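Robot arm coming to our parts room, how do I help my crew (and me) get used to it?

Posted in: Work & Shop Life

Nollora_nights

Hello everybody, and sorry in advance for the length, I tend to go on a bit. I've been the lead on second shift in the parts and kitting room at Clundico for a good many years now, and I love my crew dearly, they are the best people I've worked with anywhere. Our job is pulling hardware out of steel cabinets and drawers and building up kits for the assembly side. A full night is 400 kits. It isn't glamorous but there is a rhythm to it, and people talk while they work, and somebody always brings food.

In June we were told that a robot arm would be put in to do the fetching. It opens the cabinets, takes out the bins, sets them on the bench and puts them back. We humans would do the checking, the odd-shaped parts, and "exceptions," a word I have now heard so many times that I hear it in my sleep. There are 5 of us on the shift and we've been promised all of us stay. I believe the person who told me, but I also have people asking me at every break what exactly they'll be doing next year, and I don't have a good answer for them.

The arm is in its trial stretch now and it's working on the cabinet doors and not much else. It is slow. My folks stand there and watch it come up to a handle and they either laugh or get very quiet, depending on the person.

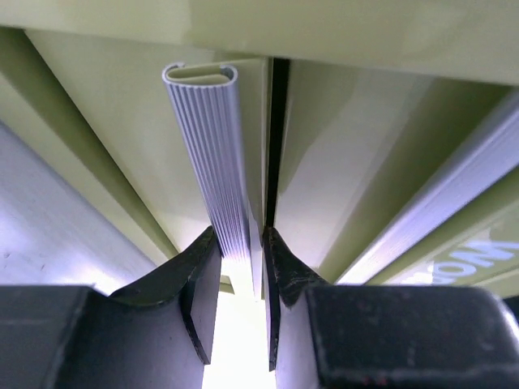
So my worry is mostly about the in-between time. We still have to hit our number while sharing the aisle with this thing, and twice I've been asked to "just keep an eye on it" by the project people, which pulls me away from my own work for half the night. One of my best pickers has asked for a transfer. Another one is tickled pink and wants to learn to run it, but there's no pay grade for that and I don't want to see that enthusiasm used up for free.

Has anyone been through this? What did you ask for early that you were glad of later? And how do you talk to people who've been good at a job for years and are now being told the job is something else? Thank you so much for reading all this, I really do appreciate it.

vulex_retired

First of all, a big hug to you and your crew, because I remember this well. I was at a distribution place where they brought in automated picking for the small goods, and I was a lead too, so your post took me right back.

The biggest thing I'd tell you is to get the watching written down as work. If someone is keeping an eye on the arm, that is a task, it takes time, and it has to come off the kit number for the night. We didn't do that at first. For weeks we were carrying the same quota plus babysitting, and everybody was worn out and cranky with each other, and the people upstairs looked at the numbers and thought the crew was dragging its feet! Once I started writing a plain line in the shift log every time one of us stepped away (start time, end time, what it needed), the conversation changed quite fast. You don't need a fancy form. A spiral notebook hanging from the cabinet will do.

Second, ask who is allowed to stop it, and make sure the answer is "anyone in the room." And then have each person practice stopping it, with the project people standing right there, until it's boring. My nervous ones relaxed a great deal after that. I think a lot of the quietness you're describing comes from not knowing whether you'll get in trouble for touching the thing.

Third, cabinets. You know which doors stick, which drawer has to be lifted a hair before it'll slide, which handle has a bit of play in it. The engineers don't, and why would they? Our picking system got hung up over and over on things that any of my people could have told them on the first day. So I asked for a half hour a week where the crew walked the aisle with the engineers and just talked. They were lovely about it, to be fair, and one of my oldest hands, who had been dead set against the whole business, turned out to be the one they came looking for every time. He didn't become a fan of it, but he stopped talking about leaving.

As for your picker who wants the transfer, I'd let them go with your blessing if that's what they want, and tell them the door is open. I tried to talk someone into staying and I regret it. And for the eager one, go to bat for a title now, during the trial. Once a person has been doing a thing for six months at the old rate it's very hard to get anyone to see it as new work.

What changed for us in the end was mostly the walking and the talking. My knees were grateful for less walking. The talking I missed terribly, because we ended up at separate stations facing separate screens. If you have any say in where the benches go, put them close together, please.

Nieto Bench

Get the "everyone stays" promise in writing with a date on it. Ask about the other shifts too, because ours only covered days. Also check what happens to overtime. Ours dried up and some people had been counting on it.

kitlady1000

We have an arm that loads trays, a different setup from yours, so take this for what it's worth. Don't let them measure you by its best night! Ours did 1000 trays in a demo and for ages that was the figure anyone quoted, and on ordinary nights it never came near it, because trays come in bent and labels come off and someone has to go sort that out. Ask them to show you a plain week with all the stops counted in.

Also my crew felt better once we had proper training, all of us and on the clock, including the ones who said they didn't care. You don't have to love it to know what the lights mean. And keep bringing the food, I mean that sincerely, we moved our potluck table to the end of the line by the charging rack and it's still the best part of the night.

Nollora_nights

Oh, thank you all, this is so much more than I hoped for. I hung a notebook on the end cabinet tonight and it already has four lines in it. I've asked about the stop practice and was told yes right away, so I feel a bit silly for not asking sooner. Still waiting to hear on the pay grade. The benches are going to be discussed at the next layout meeting and I have invited myself to it.

Contact us | Community rules | © 2024 | Back to top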